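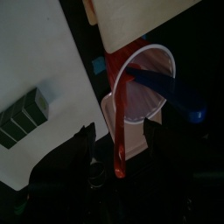 ### 3.2 What people told us about their kitchens

I went into the Prokholm interviews expecting to talk about recipes, and mostly I ended up talking about drawers. We'd mailed the survey to every household on the Fuvach side of town and got 247 back, 88 of them from people who cook for just themselves (way more than I'd guessed!). Annelies Egger and I then split the follow-up visits, 146 in all, and ran them through August, usually right before supper.

The question that got folks going was "which tool would you replace first if it broke?" Spatulas won easily. Figure 4 shows a red one, spatula-like anyway, with a plastic cup and a cutting board.

Answers got fuzzier once we asked why. A lot of people said "habit" and left it there, and I don't think we should read too much into that. Solo cooks did name fewer tools overall, which fits what Aebischer found for rented apartments, though the Jedwood survey went the other way and I still can't square the two. My hunch is that Jedwood let people count baking gear – we didn't, and I kind of wish we had.

**Figure 4.** Kitchen utensil, red.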